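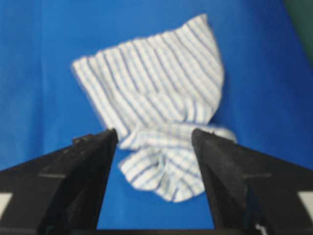 수건 접는 법 같은 걸 글로 배우는 사람이 있나 했는데 그게 나였다. 2022년 12월 들어 집안일 블로그를 몇 군데 돌아다니다가 '세로 3등분' 파에 설득당했다. 호텔처럼 접으면 수납장이 넓어지고 아침 기분까지 달라진단다. 기분 얘기는 빼고 수납장만 믿어 보기로 했다.

대상은 흰 바탕에 파란 줄무늬가 가늘게 들어간 수건. 지난 7월에 Plulus에서 묶음으로 산 것인데, 상품평이 2,174개나 달려 있어서 오히려 의심스러웠다. 써 보니 물기는 그럭저럭 닦인다. 문제는 줄무늬다. 민무늬면 대충 접어도 티가 안 나는데 줄이 있으면 조금만 틀어져도 바로 보인다. 줄을 기준선 삼아 접으면 쉽다는 글도 봤지만, 천이 늘어나면 줄도 같이 휜다는 말은 왜 안 써 놨는지 모르겠다.

바닥에 천을 깔고 하라는 조언도 있었다. 미끄러지지 않고 먼지도 덜 묻는다나. 나는 새파란 천을 깔았다.

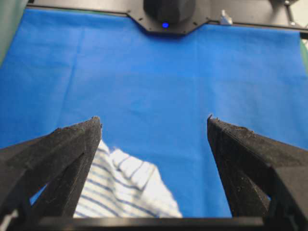 먼지가 덜 묻는다는 부분은 아직 못 믿겠다. 깔개도 결국 천이고, 천은 어디서든 보풀을 물어 온다. 밑에 깐 천을 펴느라 쓰는 시간도 계산에 넣어야 한다. 주름을 손바닥으로 밀면 옆에서 다시 올라온다. 수건 접으려고 다른 천부터 다리게 생겼다.

한가운데를 집어 올리는 방법도 해 봤다. 모서리를 찾기 쉬워진다는데 나는 위아래가 헷갈려서 두 번 다시 폈다. 모서리 두 개를 먼저 잡고 한 번 털어서 내려놓는 쪽이 훨씬 낫다. 이건 엄마가 하던 방식이고, 어디에도 비법이라고 적혀 있지 않다.

댓글에서 Ferside 접이판을 사라는 분이 계셨는데 안 살 거다. 판을 넣어 둘 자리가 있으면 거기에 수건을 넣겠다. 3등분은 한 달만 더 해 보고, 수납장이 그대로면 원래대로 반의반으로 접을 생각이다.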